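Clearing a Counter or Desk That Collects Snacks and Sponges

Posted Wed 12 February in Kitchen and Home

Any flat surface near a kitchen picks up food packages and cleaning things through the day. A bag gets set down, then another, and the sponge that was used to wipe up stays where it was dropped. The steps below take a few minutes and work on a counter, a side table or a desk.

Start with the bags. Chip bags are light and slippery, and a bag left with one end over the edge will go down when a sleeve brushes it. Pick up the one nearest the edge first, holding it by the top seam so the chips don't get crushed in your hand. Full bags can be held this way with no trouble. If a bag is already open, put your other hand under the bottom.
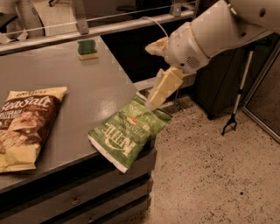
Sort as you go. Unopened bags go back to the cupboard or pantry. Open bags should be pressed flat from the bottom to push the air out, folded over at least 2 times at the top, and clipped. A clothespin does the job as well as a store-bought clip. We have used the wide Boyer clips in our own kitchen since last May and they hold a large bag shut, but they are too stiff for small hands.

Store chips standing up. A deep bin or a plain shoebox works, with the tops facing you so you can read the flavors. Lying flat in a pile, the bottom bag takes all the weight and ends up as crumbs. Keep the bin away from the stove and out of direct sun. The Musura bin we use is 33 centimeters long and takes four large bags, or more if some are half empty.

Move the sponge next. A sponge should not share a surface with food, even food in a sealed bag. Rinse it, squeeze it hard, and stand it on its long edge by the sink so that air gets to both sides. If it still smells after rinsing with dish soap, throw it out. The green scouring side wears down before the foam does. Once it goes smooth, cut off a corner and keep the sponge for floors and trash cans only.
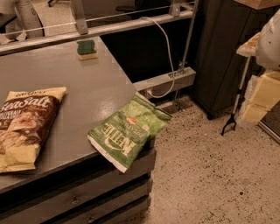

With the surface clear, wipe it from back to front with a damp cloth and a drop of dish soap. Catch the crumbs in your free hand at the front edge. Go along any rail or ledge at the back too, and around the feet of brackets, where salt and grease build up. Use a cloth for this on a glossy top. The scouring side of a sponge can leave fine scratches that show up in bright light, and dark gray finishes show them more than most.

If there are drawers under the surface, open the top one and check for crumbs along the lip. A dry paintbrush gets them out of the corners. Dry everything with a clean towel before you put anything back.

See also: Labeling Pantry Bins, Getting Grease Off Cabinet Handles, Valtness Shelf Liner Review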